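Course handout 2: Manipulation in domestic settings
Site visit to the Gekholm demonstration apartment, October
Prepared by Hazel Benavides

Read before the visit. Bring this sheet with you. The written report is based on it.

1. Purpose

The lectures up to now have treated grasping as a problem of contact points and friction cones on rigid objects with known geometry. The visit covers the same material under worse conditions: furniture that was bought for people, thin-walled objects, reflective surfaces, and a controller trained from recorded human operation. Students should leave able to say which parts of the task are limited by hardware, which by sensing, and which by the data.

2. Schedule

The group meets at the Grundwood entrance at 1:15 p.m. The demonstration is run by Valentin Dumitrescu and lasts two sessions with a short break between them. The group size is limited to 8. If you cannot attend, trade places with someone and tell me by email.

3. The task

The task shown is table setting. The standard layout at Gekholm is a bowl on a plate, spoon and fork to the right, and a plastic cup. Objects are handled one at a time. The operator may start an episode with part of the setting already in place, so that a single object can be repeated without running the full sequence.

The control policy is called Falon. It was trained on 3,860 recorded episodes, all collected by teleoperation in furnished rooms. The recording software, Enache, stores joint positions, gripper opening and camera images on a common clock. Episodes with a dropped object are kept and labeled. They are not used for training but are used to check the failure detector.
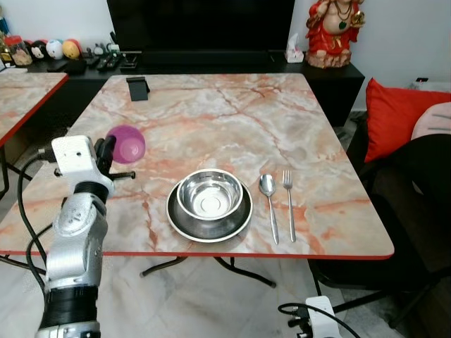
Cups are harder than they look in simulation. A plastic cup deforms under a force that would be needed to hold a metal bowl securely, and the deformation changes the contact area during the lift. Falon has no force sensor at the fingertips. It estimates grip from motor current, which is noisy at low speed. The usual compromise is to close to a fixed width and accept some slip.

A cup carried on its side must also be turned upright before release. The turn can be made high, with free clearance and a longer descent, or low, with less travel and a higher chance of touching the table or a neighboring object. Ask which one the operator prefers and compare it with the policy.

4. Sensing

Three conditions to consider during the runs:

Polished metal. A mirror-like bowl returns reflections of the room and of the arm. Depth readings inside it are often missing or wrong.

Translucent plastic. Part of the light passes through the wall, so the measured surface may lie behind the real one.

Patterned tabletops. Veined marble patterns give false edges to a simple segmentation step. Compare this with the plain gray mat used in our lab.

5. What to record

For each run, write down the object, its starting pose, the approach direction, whether the first grasp held, and the final position relative to the setting. Stop timing when the fingers have cleared the object. Mark any run in which the operator intervened. A run with intervention counts as a failure even if the object ends in the right place.

Keep at least 150 cm from the arm base while the drives are enabled. Do not reach over the table between runs until the operator says the arm is held.

6. Report

Two pages, due at the start of the next lab session. Include your run table, one failure described in detail, and a proposed change to either the gripper or the data collection procedure. State what measurement would show that the change helped. Proposals that consist only of "collect more data" will be returned.

Reading: course notes, section on compliant grasping, and the handout on camera calibration.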